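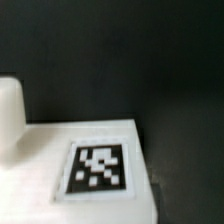

Re: Clisetti payout pool, is the yield real?
May 28, 2024

> I moved 1000 of the Trinditz tokens into the Clisetti pool last night.
> They're paying 8 percent a month and the dashboard says the reserves
> are fully backed. Jesen is supposed to list it in August, so the price
> should only go up from here. Anyone else in?

Fully backed by what? I went through the reserve page twice and all I found was a total. No wallet addresses, no auditor, no date on the number. A total on a web page is something I could type up myself over lunch.

The 8 percent bothers me more. Who is paying it? There's no lending that I can find and the trading fees on that pair are tiny. When I added up the payouts going to the 10 biggest wallets, they came to more than everything the pool took in from fees, and by a wide margin. The rest has to come from new deposits or from freshly minted tokens. If someone has a third explanation, please post it with a link.

As for the Jesen listing, the only source is a post on the Clisetti channel. Jesen's own site doesn't mention it. We heard the same story about Türkmen, with over 200 messages on this list cheering it on, and the listing never came.

Before you add any more, try taking a small amount out. Not on the dashboard, all the way back to your bank. Then tell us how long it took and what they charged you.

I'm not in, and I don't plan to be.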